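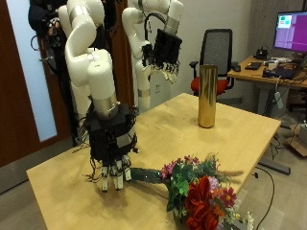 I've never believed a furniture firm that says its tables look after themselves, so when Trutoritz opened the doors of its Flollton works to the public I booked a place. The claim on the leaflet was that their new finish, Stetsiuk, keeps a wooden top looking new for years with only a damp cloth. That's a lot to ask of a pale wood. A light wooden table on a grey carpet, like the one in the photo, is what plenty of people have at home or at work now, and it's the colour that shows everything.

We were met at the gate by Vilja Harju, who handed out ear plugs and a price list, in that order. The tour began 20 minutes late. There were too many of us for the first room and the people at the back heard very little, me among them.

The sanding hall was the best part. Orest Karpenko runs it and doesn't seem to have been given a script. He told us a top goes through the sander three times, that the last pass matters most, and that he wouldn't put a finish of any kind on a board that had come in damp. I asked how often boards come in damp. More often than he'd like, he said.

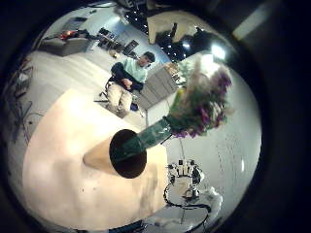

The finishing line

The finish is rolled on, left, and rolled on again. According to the board on the wall a sample top gets 3,000 strokes with a cloth before it's passed. Fine, but a cloth isn't what ruins a table. I wanted to hear about hot mugs, red wine, felt pens and the ring left by a plant pot. Petro Ivanyshyn, who was showing us this bit, said all of those were "within the care guidelines". I've since read the care guidelines, and they say to wipe up spills at once and use a coaster. My gran's advice was the same and she had an ordinary varnished table.

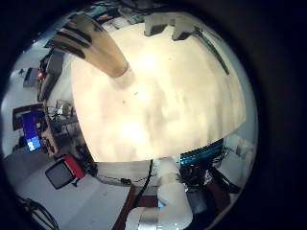

He did let us handle two offcuts, one treated and one bare. The treated one felt smoother, I'll give them that. It was also a different piece of wood, with a much tighter grain, and when I pointed this out we moved on to packing.

Tea and prices

Tea was in the showroom – decent biscuits, nowhere near enough chairs. The smallest table with the new finish costs £730, against £204 for a plain one of the same size from Musov down the road. The guarantee runs for five years but leaves out "marks caused by normal use", and I'd have thought normal use was the whole point.
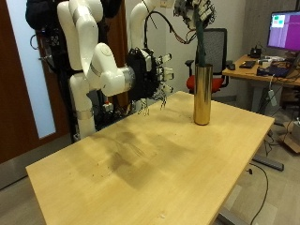 If you already own a pale top, I wouldn't rush to replace it. Ask first what sort of mark you've got, as a scratch and a stain need different work. A large dark smudge across the middle, like the one here, is what I'd want to see the new finish tested on, and I'd want any vase moved well out of the way first, even a tall shiny gold-coloured one. Showrooms are very fond of standing things on tables.

The next open day is in May. Places are free and the car park is small, so go by bus.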